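Lista de revisión de primavera - salón vecinal de Firnden
Martes 21 de abril
Revisión hecha por: Lucrezia Bellini
Acompaña: Flynn Lockyer

Antes de empezar, gracias a quienes dejaron despejado el pasillo del fondo, que en la visita de febrero fue un suplicio y esta vez se pasaba de maravilla, hasta con la escalera a cuestas. He marcado cada punto con BIEN, PENDIENTE o URGENTE y al lado he puesto mis comentarios, que ya sé que me salen largos, pero prefiero que quede todo escrito.

ENTRADA Y SALIDAS

Puerta principal, apertura hacia fuera: BIEN. Cierra suave y la barra responde al primer empujón.

Puerta del patio: PENDIENTE. Abre, pero roza en el suelo y hay que ayudarla con el hombro. Flynn cree que basta con cepillar el canto inferior. Mientras tanto, que no se ponga nunca el carrito de las sillas delante, por favor.

Luces de emergencia: BIEN, salvo la de encima del guardarropa, que tarda bastante en encenderse. Le cambiamos la batería y queda en observación hasta la próxima visita.

Felpudo: BIEN. El nuevo es más pesado y ya no se levanta por las esquinas (¡por fin!).

COCINA

Manta ignífuga: BIEN, colgada en su sitio y con el precinto puesto.

Extintor: PENDIENTE. La presión es correcta, pero la etiqueta de revisión está tan borrosa que no se lee la fecha. He pedido una nueva a Cosgrove, que son quienes lo recargaron.

Goma del gas: BIEN.

Regleta junto al hervidor: URGENTE. Estaba tostada por un lado y me la he llevado. El hervidor de Pritlow consume 1.700 vatios y no puede compartir regleta con el calientaplatos, por muy cómodo que resulte los días de merienda. Cada uno a su enchufe de pared, y si falta enchufe, pues se calienta primero una cosa y luego la otra.

SALA GRANDE

Aforo: BIEN. El cartel dice 117 personas de pie y está bien visible. Alguien preguntó si los niños cuentan - sí, cuentan, también los que van en brazos.

Sillas plegables: PENDIENTE. Hay 4 con el remate de goma gastado; las he apartado con una cinta atada al respaldo. No las devolváis a la pila aunque parezcan sanas, que alguien se puede llevar un buen susto.

Radiadores: BIEN. Purgados los dos del lado de la calle.

Telas y cortinajes: PENDIENTE. Falta el certificado de tratamiento ignífugo de lo que compramos a Bronness. Me dijeron que lo mandaban por correo en 20 días y voy a volver a llamar esta semana. Hasta que llegue, nada de velas ni focos calientes cerca de ninguna tela, tampoco en la función infantil, y lo siento mucho, porque sé la ilusión que hacían los farolillos.

BOTIQUÍN

Contenido: PENDIENTE. Faltan tiritas pequeñas y suero. Las tijeras han aparecido en el cajón de los manteles.

Hoja de incidencias: BIEN. Una sola anotación, un dedo pillado con la mesa larga, sin más consecuencias.

Flynn se ocupa de la puerta del patio y de las gomas de las sillas; yo, de Cosgrove, de Bronness y de la farmacia. Si veis algo que se me haya escapado, apuntadlo a lápiz en la copia del tablón, que la miro siempre al pasar.
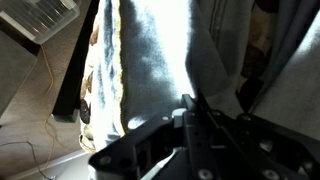 Pieza metálica negra con tornillos plateados, con la punta apoyada en la tela.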